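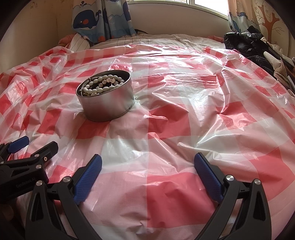
Beads in an open tin, on a checked sheet

Speaker notes: "What to do with your mother's drawer"
Talk for the neighbourhood evening, Feb 17, 2020

Start slowly. People are still taking off their coats. Say good evening, say my name, say that I worked 30 years in a shop where we repaired necklaces and clocks, and that I am not a lawyer. If somebody has a question about a will, Dong-hyun Woo sits in the second row and he has agreed to answer after the tea.

First point. Small things make the biggest quarrels. In the shop I saw families who divided a house without one bad word, and then did not speak to each other over a brooch. The brooch was worth less than the taxi they took to come to me. Pause here. Somebody always laughs, and somebody does not laugh.

Tell the story of the two sisters from Goossens street (no names!). They came separately, both wanted me to write on paper that the same bracelet was promised to them. I could write only what the bracelet was made of. Do not make this story long. Last time I needed ten minutes for it and Ewurabena Osei had to show me the clock.

Second point. Before you divide, look. I ask people to do this:
Put everything on one bed or one table, in daylight.
Do not clean anything yet.
Write a list, in ordinary words. "Green earrings, one hook missing" is good enough.
Beside each thing write who remembers it, and what they remember.
Leave it one night.

Explain the part about cleaning. Many people take a toothbrush and baking powder on the first evening, with good intentions. Real pearls do not like it, and old glue likes it even less. A soft cloth, a little damp, and then let it dry flat. If a thread looks grey or stretched near the knots, do not wear it, take it to be restrung.

Change slide.

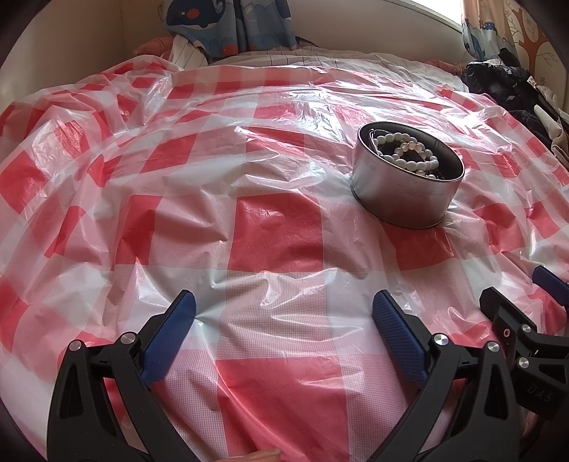

Delia Pîrvu

Third point: value. There are three kinds and we mix them all the time. What a dealer will give you today. What the insurance writes down. What it means to you. Draw these on the board if there is a pen that works.

Give figures, but say clearly they are from my own notebook and they are old. A necklace with a valuation paper of 500, and the dealer offered 200. The customer was very angry with the dealer, but both numbers were correct, because the paper said the price of a new one in a shop window. Another lady wanted 30 for a box of mixed beads and I told her to wait. One string in it sold later for 300. This does not happen often. Say that twice, otherwise tomorrow everybody goes to Brisitz with a plastic bag.

The tooth test. They will ask, they always ask. Yes, you can rub a pearl very gently on the edge of a tooth, and a real one feels a bit like sand. Cultured pearls feel the same, so it does not tell you about price. Please do not bite.

Fourth point: how to share. The way I like best came from Hyun-seo Moon, who had four cousins and one grandmother's box. Everyone picks one thing in turn, the youngest first, and in the next round the oldest first. No money is discussed until the end. Things which two people want very much go to one side, and you speak about them in March, or any month that is not this one. It is a simple method but I have seen it work in families where I had no hope.

A long necklace can also be made into two shorter ones. Ask the restringer to keep the old clasp on one and write down which.

If time is short, skip the part about boxes and humidity. If there is time: keep pearls apart from hard stones, not in a closed plastic bag for years, and lay them flat, do not hang them.

Finish with the practical things. Blank lists are on the table near the door. The repair morning at Wamen is free, but you need to put your name down with Ha-neul Seol. Thank the library for the chairs.

Check before: glasses, water, the second page of these notes.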